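**Phones at the Supper Table, Round Two**

The August supper at Witden drew 104 people and, by my ear, nearly as many ringtones. Grace was interrupted twice. Nandini Kaimal has therefore asked that phones stay silent at the November 2010 supper – silent, she says, meaning silent and not "on buzz," which on a long table sounds like a dentist at work.
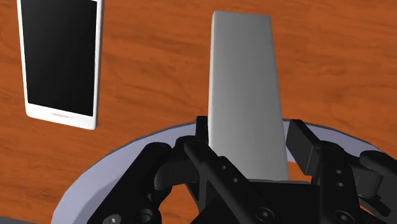
Exceptions will be made for doctors, babysitters and anyone expecting a grandchild. Last time that covered most of table four, so please be prepared to name the grandchild.

Tickets are $8 at the Stetden desk until they run out. We have 160 chairs, 60 of them comfortable. Come early if you have opinions about chairs. Pie sign-up is on the same clipboard, and we already have enough pumpkin.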